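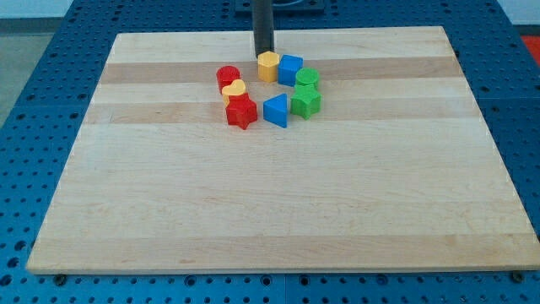 Shape blocks on the maple board, yellow hexagon at the top of the ring.

Section 4: Getting your first single out with Tomska

Okay, so you've made your account and your artist page has a name on it. Now we get to the fun part! I've put out a fair few records through Tomska (some of them even got listened to), and I wrote this section the way I'd talk a friend through it at my kitchen table. If you haven't done section 3 yet, go back and verify your email first or the Release button will stay gray.

Before you start you'll want three things on your computer: the final master as a WAV, your cover art as a square file, and the full legal names of everybody who wrote the song. Stage names won't do for that last one.

4.1 Start the release

1. Log in and click New Release at the top of your dashboard.
2. Pick Single. You can't turn a single into an EP later, so if there's a second song coming, choose EP now and leave the extra slot blank.
3. Type the title exactly the way you want fans to see it. No "final mix" at the end, please. I did that once and it went live like that.
4. Add your featured artists in the Featured box and leave them out of the title. Tomska adds the "feat." part itself.

Note: If your featured artist already has a page, choose them from the drop-down. When I released a song with Lindiwe Ntuli I typed her name by hand, and the system made a brand new empty page for her. Her fans found that one first. It took nearly 50 emails to get the two pages merged, and she has been very nice about it.

4.2 Upload the audio and the art

1. Drag your WAV into the big box. MP3s will upload but get bounced at review.
2. Wait for the green check mark before you click anything else.
3. Play it back in the browser, all the way through. Yes, the whole song! I've caught a chopped-off ending this way more than once.
4. Upload the cover. If it looks soft in the preview, it'll look soft everywhere.
5. Mark the song Clean or Explicit.

Caution: Don't put web addresses, prices or store logos on the cover. The reviewers send it right back, and you go to the end of the line.

4.3 Set the splits

This is where friendships get tested, so have the talk before you open the page.

1. Click Splits, then Add Person.
2. Enter each writer's legal name and email, and then their share. The shares have to add up to the full hundred or the Save button won't light up.
3. Click Send. Everyone gets a link and has 9 days to accept.
4. Check back to see who hasn't answered, and nudge them. The reminder emails like to land in spam folders.

Note: Producers who were paid a flat fee don't need to be in here unless you promised them a share. If you work with Gindbridge or another publisher, enter the company as its own person and tick Publisher.

4.4 Choose a date and announce it

1. Pick a release date at least four weeks out. You can go sooner, but then you lose the playlist pitch form, and I really wouldn't give that up.
2. Fill in the pitch. You get 600 characters, spaces included. Say what the song sounds like and what's happening around it (a show, a video, an album in July, whatever you've got).
3. Turn on Pre-save and copy the link.
4. Post the artwork and the link together. My last single picked up 373 pre-saves, and most of them came in the first evening.

Caution: Once you hit Submit, the audio is locked. Changing it means pulling the release and starting again with a new code, and your pre-saves don't come along.

4.5 If something gets stuck

"In Review" for more than a week: open the release and look for a little orange dot next to one of the tabs. That tab has a question waiting for you.

Wrong artist page: use the Move Release form. Don't delete anything while it's being looked at.

Split still pending: the song can go out, but the money for that share sits in holding until the person accepts.

Section 5 covers payouts and the tax form. Have your bank details handy for that one.

Last updated 11 April 2026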